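Library > Textbooks > Child Development and Early Learning > Part Two > Chapter 12: Sorting, Grouping and the First Ideas of Number

Chapter 12
Sorting, Grouping and the First Ideas of Number

Before a child can count, she already puts things together. She places the spoons with the spoons. She wants all the animals on one side of the rug and becomes angry when her brother moves one of them. Adults usually see this as play, and it is play, but it is also the beginning of a long road which leads to arithmetic. In this chapter we follow the first part of that road, from the age of two until the child enters school.

The chapter has four sections. Section 12.1 explains what we mean by a group. Section 12.2 describes how sorting changes with age. Section 12.3 is about language, and Section 12.4 gives activities for the classroom with notes on how to observe them. Students who have not read Chapter 9 on attention should look at its summary first, as we will use the terms "holding a rule" and "dropping a rule" without defining them again.

12.1 What is a group?

A group, for our purposes, is any set of things that a person treats as belonging together. The definition is loose on purpose. In mathematics a set can be given simply by listing its members, and no reason is needed. Small children do not work in this way. They almost always have a reason, even when they cannot say it and even when it changes after every second object.

Consider a boy of three who is given a pile of buttons. He takes a red button, then another red button, then a red one which is large. Next he takes a large blue button, and after it a large green one. To the adult the group has gone wrong at the fourth button. From the child's side nothing has gone wrong. He began with color, he met a button that was both red and large, and from there he continued with size. We call this a chain group, because each member is connected to the one before it and there is no single rule for all of them.

Chain groups are normal. They should not be corrected during the play. A teacher who says "No, that one is blue" has told the child something true, but she has answered a question that he was not asking.

12.2 How sorting changes with age

Between the second and the third birthday most sorting is done by place and by use. The cup goes where cups go. Color is noticed, but it rarely decides the matter. Then, in many children quite suddenly, color becomes the favorite rule and for some months it beats everything else. Shape comes next, and size usually after it, partly because size is a comparison and needs two objects to be kept in mind.

The materials we offer have a great influence on what we see. If all the pieces are the same shape and differ only in color, a child can hardly fail, and we learn little. If the pieces are ordinary toys which differ in everything, the child must choose what to look at and what to ignore. For this reason the activities in Section 12.4 use mixed toys, and containers which can be told apart easily. 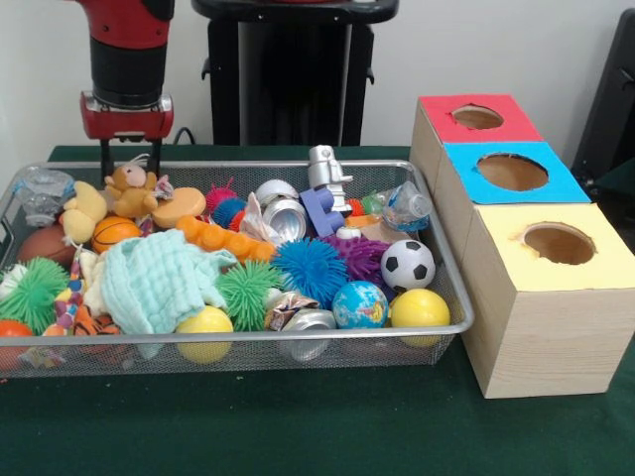

Figure 12.1 Mixed toys in a wire basket, with three wooden boxes. The paper tops are red, blue and pale yellow, and each has a round hole.

A container with a closed top and an opening changes the task in a small but important manner. When the child drops a toy into an open tray, she continues to see it, and she can compare the next toy with it. When the toy goes through a hole, it is mostly hidden. Now she has to remember the rule, or remember the last toy, and these are not the same kind of remembering. Children under four often sort well into open trays and poorly into closed boxes on the same morning, with the same toys.

The study in the Latodura nursery schools shows this clearly. The researchers worked with 109 children during one October and gave each child both forms of the task. The older children made nearly the same number of changes of rule in both. The younger ones changed their rule much more often with the closed boxes, and many of them stopped to look inside before they continued. The looking is worth noting. It tells us that the child knows she has forgotten something – a kind of knowledge that we often believe arrives later.

There were also children who refused to sort at all and only wanted to put things through the holes. The Latodura report counts these as "no result." We would prefer to call it a different activity, and a good one, but it does not help us to understand grouping.

12.3 The words that go with it

Sorting can be done in silence, and in the beginning it often is. Words make it more stable. A child who can say "all the soft ones" has a rule that she can return to after an interruption. In the Manalastas reading program, teachers were asked to name the rule aloud only after the child had already made a group of her own. They did not say it before. The children in these classes began to name their own rules earlier than the teachers had expected, though the program had no comparison class and we must be careful with this result.

Three kinds of words deserve attention:

– words for qualities, such as "soft," "round" and "heavy"
– words for all and some, such as "every," "none" and "the rest"
– words for exceptions, such as "but" and "except"

The third kind is usually late. When it comes, the child can make a group and then say why one thing is outside of it.

Before you continue to Section 12.4, observe one child sorting for ten minutes and write down only what the hands do. Leave your explanations for afterward.

Reader comments

Posted 11/03/2022
I used this chapter with my second-year students in Fundulham. The part on chain groups was very useful, but the button example should come with a drawing. Half of the class had to read it twice.

Does anybody know if the answers to the end exercises are in the Wamimov edition? Mine stops after Chapter 11.

My daughter is two and a half and she sorts only by "mine" and "not mine." I do not find this in 12.2.

@ the person with the Wamimov edition: they are in the separate teacher's booklet, at the back, after the index.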